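Brevudell have agreed a deal in principle for Nelu Marinescu, per two people close to the club. He has a year left at Lostura and wants to go. Short thread on where it stands.

June 27, 2024

1/ Lostura asked for a straight sale in March and got no bids they liked. They have now come down on the fee. The sticking point is a sell-on clause, which Brevudell would like kept low.

2/ Personal terms are done. Three years with an option for a fourth. He takes a small pay cut in the first season and gets it back through appearance bonuses.

3/ He played 1,902 league minutes last season, mostly on the left of a front three. The year before it was 1,766, with a hamstring injury in the middle of it. Brevudell want him as a second striker.

4/ Galtden were in for him too. They wanted a loan with an option to buy, and Lostura said no to that twice. I'm told Galtden have moved on to other names.

5/ What this means for Elba Aravena's squad: she has been short of a left-footed forward since the winter. Nieto filled in there and did fine, but he is a midfielder and would like to go back to midfield.

6/ Nieto is not part of this deal. I saw that going around last night. Lostura did ask about him - the answer was no, and it was a quick one.

7/ Medical is not booked yet. Both clubs want it done before preseason starts, so expect movement soon or a long wait.

8/ For those asking about away tickets for the first friendly: 1,738 for visiting fans, on sale to members first. No word yet on general sale.

9/ Will add to this thread when the sell-on is settled. Replies are open, but I can't answer every "what about a goalkeeper" message.
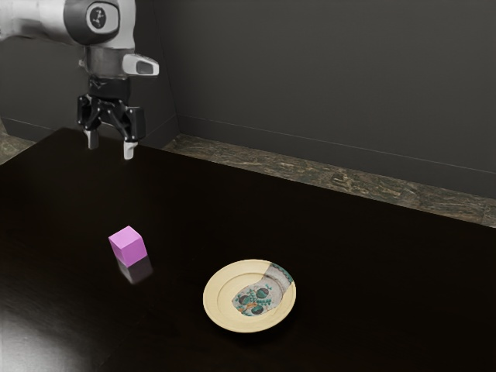 Robot arm over a brown tabletop, computer render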